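Section 4: Setting up your Plurnari hand-held steam cleaner for soft furnishings and small washable things

Revised 2019-04-09

Before you begin, do please read this section to the end once, even if you have owned a steam cleaner before. The Plurnari heats up faster than the older Lenz model it replaces, and the valve sits on the other side, so old habits can catch you out.

4.1 Filling the tank

1. Stand the cleaner upright on a flat surface, unplugged, with the nozzle pointing away from you.
2. Press down on the safety cap and turn it to the left until it lifts free. It is stiff when new and will loosen after a week or two of use.
3. Using the beaker supplied, pour in no more than 560 ml of cold water. Tap water is fine in most places, though if your kettle furs up quickly you will be better off with half tap and half distilled.
4. Put the cap back and turn it to the right until you hear it click.

CAUTION: Never open the cap while the light is on or the tank is under pressure. Unplug, squeeze the trigger until no more steam comes out, and then wait 30 minutes before you go near it.

NOTE: Please don't add scent, vinegar or fabric softener to the tank. We know it is tempting, and we are asked about it nearly every day, but it ruins the seal and isn't covered by the guarantee.

4.2 Getting your things ready

Gather what you want to clean in one place before you switch on. A tankful goes faster than you'd think, and it is a pity to waste it while you hunt under the sofa for the last few bits. Shake out any crumbs and check the care labels as you go.

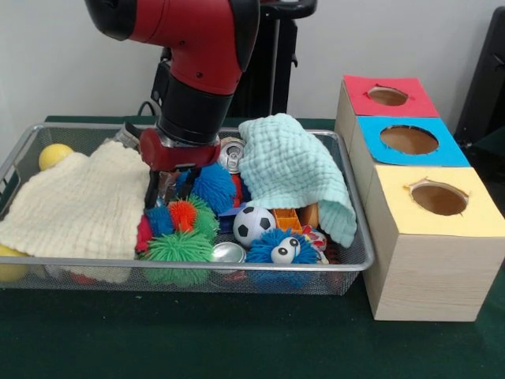

Cotton, muslin and most polyester plush take steam happily. Silk, velvet, real leather and anything glued together do not, and should be wiped by hand with a damp cloth. If a label has gone missing – and they do, especially on hand-me-downs – try a small patch at the back first and leave it overnight.

CAUTION: Do not steam anything with a battery or sound box inside unless you can take it out first.

4.3 Fitting a head and steaming

1. Choose the brush head for upholstery or the cloth head for smaller items. Push it on until the two arrows meet.
2. Plug in and switch on. The red light goes out when the cleaner is ready.
3. Point the nozzle into the sink and squeeze the trigger for a few seconds. The first puff is mostly water.
4. Hold the head a hand's width away from the fabric and move it slowly, without stopping in one spot.
5. Turn the item over and do the other side, then set it aside to air.

If you bought the Skaltetti drying rack along with your cleaner, open it fully before you start. Otherwise a clothes horse does very nicely, or a dry towel by an open window. Thick stuffing holds damp for a good while after the outside feels dry, so give it until the next day – longer in February than in June, of course.
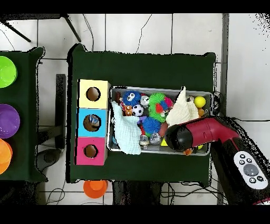
Small soft things, with a muslin cloth over the side of the bin.

4.4 Putting the cleaner away

Empty the tank once it is cold, leave the cap off for an hour, and wind the flex loosely. Spare seals are sold under part number 347 by Anlow and by most shops that stock the cleaner.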